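The Second Life of the Stone Countertop

Walk through the old yard at Edside on a cold morning and you hear it before you see it: water running, a saw humming, slabs knocking softly against their wooden racks. I went in January thinking I'd stay an hour. I stayed until they turned off the lights!

Edside takes in stone that came out of kitchens, bank lobbies and hotel bathrooms and gets it ready to go back to work. There were 90 slabs standing in the first shed alone, and I wanted to touch all of them. Green ones with white clouds. A black one full of tiny sparks. A pink granite from a bakery in Voneck, worn into a shallow dip where people had leaned to pay.

What got me hooked is the veins. In natural stone they are old cracks that filled up with other minerals, very slowly, and iron is what gives many of them that rusty orange. Makers of printed and pressed surfaces have been chasing the look for decades, and the good ones are lovely in their own way (I have one at home and I'm fond of it). But run a wet sponge over a real slab and the color jumps up at you.

A reused top costs about 500 dollars at Edside, cutting included, and you wait 2 weeks for it. Bring your measurements and a cardboard template of the sink. Bring a friend with a strong back, too.

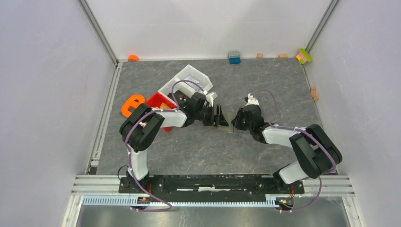

Cidulska, writing in after our first piece on salvaged stone, wants readers to know that sealing matters more than polish: "Mine went ten years without a stain, and all I ever did was oil it every spring and wipe up the lemon juice."

I've started oiling mine. The next stop is the Hajdu quarry, where the same pink granite was first cut, and I've already packed my boots.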